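Guía de puesta en marcha de Skorkine
Sección 3. Grabación de demostraciones manuales con cámara de cabeza

El método aprende la secuencia de agarre a partir de demostraciones humanas. La calidad del modelo depende sobre todo de que las dos manos queden visibles mientras se aprieta la brida.

1. Ajuste la cinta de la cámara e incline el objetivo hacia el banco.
2. Abra una sesión nueva en Nerneck y seleccione la tarea «atado de cable».
3. Coja un rollo de cable con la mano izquierda, pase la brida por el centro y ciérrela con la derecha.
4. Deje la cola de la brida sin cortar. El anotador la usa como referencia de orientación. 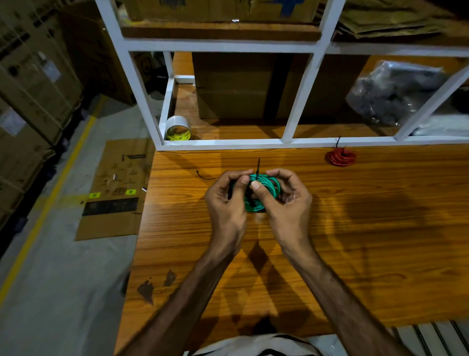

5. Deposite el rollo atado en el banco y retire las manos antes de empezar el siguiente.
6. Al llegar a 33 repeticiones, cierre la sesión y espere a que termine la copia.

Nota: con 9 sesiones por operario, la política Geser dejó de confundir la cola de la brida con el extremo del cable. Con 2 sesiones el error persistía (ensayos de noviembre, C. Duggan y E. Leckie).

Precaución: no apriete la brida hasta deformar el aislante. Descarte la repetición si el cable queda marcado.

Contacto: grupo Brennan, a la atención de Éabha Flanagan | Volver arriba
Compartido 9 veces · 2 comentarios

Entradas recientes
Calibración de la cámara de cabeza
Etiquetado de contactos mano-objeto
Exportar sesiones de Nerneck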